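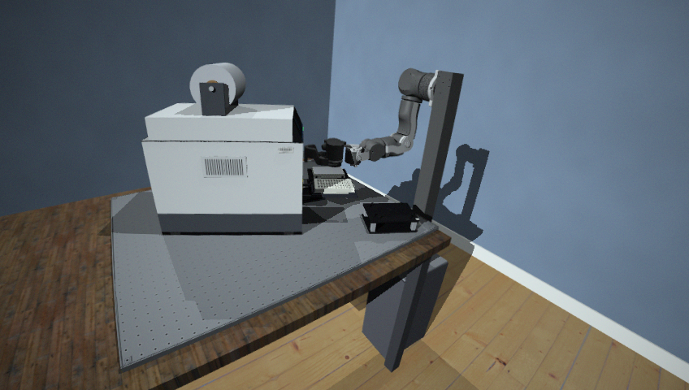
Jorbridge Student Robotics Club — Lab Automation Team

Boards > Student Projects > Simulation > Plate handling bench

Filed under: sim builds, arms, lab automation

pipette_dreams
The bench is finally in the sim and I've been grinning at it all evening! It's the whole Cirkex challenge setup: the big white sealer, the perforated plate, the column with the arm hung off its left side, and the well plate or rack sitting in its tray right beside the machine. The task is the same one we've been arguing over since January. Pick the plate, present it to the sealer, bring it back, set it down square. We get 16 attempts in the qualifying round and the arm has to manage them with no help from us.

I went for the side-mounted arm in the end (sorry, floor-stand people) and I love how much of the bench it leaves open. The wood grain took me far too long. Regrets: none.

torque_wench
Oh that looks GOOD. The shadow of the arm on the wall is my favorite part. Is the gripper supposed to be that close to the other arm thing behind the sealer, though? There's hardly any gap between them. If the wrist swings even a little on the way down you're going to clip it.

pipette_dreams
That's the parked pose and it's tight, yes. I back the gripper out to the right before it goes down to the tray, so it never rotates in there. Zero contacts logged so far.

marginal_gains_6
Zero contacts in how many runs?

pipette_dreams
579 random starts, overnight, on the club machine. The plate got dropped in a few of them, but the two assemblies never touched.

marginal_gains_6
Okay, that's more than I expected. I still think the column is in the wrong spot. You have it at the back right of the table, and the arm has to reach across to the left for everything. Put it behind the tray and you halve the reach. We tried a long reach on the Trimitz project last year and every bit of slop in the shoulder showed up at the fingers.

torque_wench
Disagree! Behind the tray you'd have the elbow folding into the wall. I'd keep the column and shorten the move by turning the tray.

pipette_dreams
The tray can't turn, the rules fix it against the machine. Column position is ours to choose, so marginal's idea is at least legal. I can try it on a branch, the scene file makes it easy to slide the post along the back edge. My worry is the same as torque's — that elbow needs somewhere to go.

solder_and_soup
New member here, hello! Two things I don't get. Why are there barcodes on the front of the sealer, and what's the flat black thing near the corner of the table?

pipette_dreams
Welcome! The large barcode is a target for our vision code, so the arm can work out where the sealer is before it moves. The small one up by the right corner is only there for the bonus task, and we haven't touched the bonus task. The flat black one is our drop-off spot. Finished plates end up there, once I've written that part. It's on the list!

marginal_gains_6
You should shift the light before you train anything on that barcode. Your shading is really strong. There's a big dark patch right across the middle of the metal plate, and half the well plate is blown out white while the rest is in shade. Any detector looking for those wells is going to have a bad day.

pipette_dreams
I kind of want it to have a bad day? The lamps in the competition hall are brutal. If Ojo (our detector, for solder) can find the wells with half of them glaring, it'll find them anywhere.

marginal_gains_6
Train on hard light later. Get it working on soft light first, or you won't know whether a miss is the lighting or your code.

torque_wench
I'm with marginal on this one, and I don't say that often. Could you randomize it? Soft for the first batch, then ramp it up.

pipette_dreams
Fine, fine, I'm outvoted. I'll add a light slider and start soft. Scene file goes up on 6th July, so get your column opinions in before then. Solder, if you'd like a first job, the roll on top of the sealer needs to spin when film feeds through. Right now it just sits there in its bracket. It's one joint and a bit of script, and I'm happy to sit with you for it.

solder_and_soup
Yes please!! I've never scripted a joint but I'd love to try.

Comments (3)

benchwarmer2: We ran a side-mounted arm for 2 seasons and never went back. Put a soft limit on the shoulder early, it saved our wrist more than once.

gantry_gal: Team gantry forever, but I'd download this. Will the scene open on a laptop without a proper graphics card?

pipette_dreams: Yes, turn the shadows off and it runs fine on mine. You'll lose the nice wall.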